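Bin Hosts Wanted for the Leneck Robotics Open Day
Dendley site, October, doors at 5 p.m.
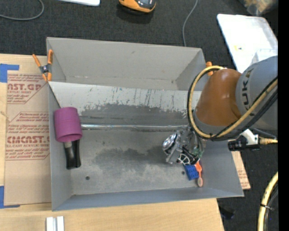 Leneck needs 6 people to stand beside a robot for an evening and talk to the public about it. The robot does the picking and you do the explaining, and yours is the harder job. Visitors will want to know why the arm goes into a scuffed gray bin for a purple cup when any toddler could fetch it faster. You will have an answer. You will also be asked about the orange clamps on the corners of the bin, usually by someone who owns the same ones.

You should be comfortable with children, retired engineers and silence. No robotics background is required, though you must be able to say "end effector" with a straight face. Training takes 60 minutes and includes a sandwich. Last year's open day brought in more than 2,000 visitors, and one of them asked if the arm could do his ironing. Please prepare something for him.

The shift is paid at the Leneck events rate. Shirts are provided in one size, large.

To apply, send Helge Rustad a few lines on the dullest thing you have ever made sound interesting. Résumés are welcome and will be skimmed.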